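From: Valeriano Zabala
To: Flandine Walkers list
Date: September 4, 2025
Subject: Re: hats, again

On the matter of sun hats, Campos wrote:

> I see the packing list for the Urano loop still says "hat, brimmed."
> Can we agree on what that means? Last time two people turned up in
> ball caps and one in a visor, and I listened to the visor complain
> about his scalp for 3 miles. I propose we say "full brim, chin strap"
> and be done with it.

Campos, I admire the ambition, but this list has been trying to be done with hats since before I joined it. I have 224 messages in my hat folder. I have a hat folder.

My own view is that the chin strap is a fine thing on the ridge and a silly thing everywhere else. On the Urano loop you get wind for the stretch between the two gates, and for that stretch you can hold your hat like a grown-up. The rest is scrub and dust, and what you want there is something soft that goes in a pocket when you reach the trees. I've gone over to the bucket hat. My daughter says I look like a man who has lost his boat.

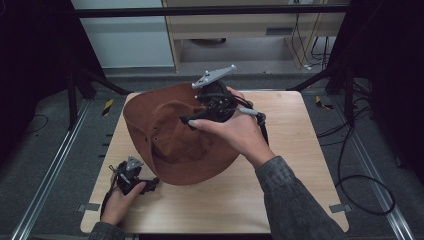
Curkine wrote to me off list to say that soft brims are fine until it rains, at which point they lie down over your eyes and you walk into a gate, and that waxed cotton is the only answer. I pass this along in fairness. I'd add that waxed cotton in August is like wearing a candle, and that I've walked into that gate in clear weather.

As for washing, which came up in the spring and ended badly: cold water, a little dish soap on the sweatband, dry it over a bowl. Don't put it in the dryer. I have a hat from the dryer and it would suit a large orange.

So for the packing list, could we settle on "hat with a brim all the way around" and leave the strap to each walker's conscience? If there are no objections I'll change it before the sheet goes out. If there are objections, please put them in one message.

Two other things. The parking at the lower lot is still 2 dollars, coins only, and the machine doesn't care that you have a phone. And the December walk needs a leader. I did it last year and went the wrong way at the culvert, so I feel I've given.

Valeriano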